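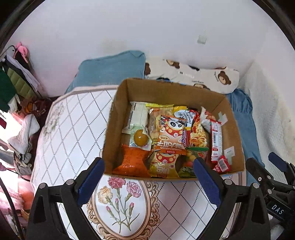 Dwynwen Meredith wrote in to ask why her shot clock keeps running after a foul, and she'd already restarted the tablet twice. Fair question! I got stuck on the same thing my first season with Lumirov, so I've put the whole clock setup in one place.

## 4. Setting up the game clock and shot clock

1. Open **Game Setup** and pick your league rules. I keep one saved profile for youth and another for the adult rec league.
2. Set the period length to 20 minutes if you play halves. Quarters live under a separate tab (it took me ages to find it).
3. Tap **Link Clocks**. This is the one Dwynwen was missing. With it off, the whistle button stops only the game clock.
4. Pair the scoreboard. Wait for the solid green light before you touch anything else.
5. Run a test period, blow it dead a few times, and watch both clocks stop together.

**Note:** Changing the rules profile turns Link Clocks off again, so go back to step 3 whenever you switch leagues. I check it right before warmups.

**Caution:** Don't unpair the scoreboard during a live period. You'll lose the running fouls and have to key them in from the paper book. I did this once with the score at 41 all, and the visiting coach was not amused.

If the board shows error 625, the tablet and board are on different software versions. Update the board first, then the tablet, then start over from step 4.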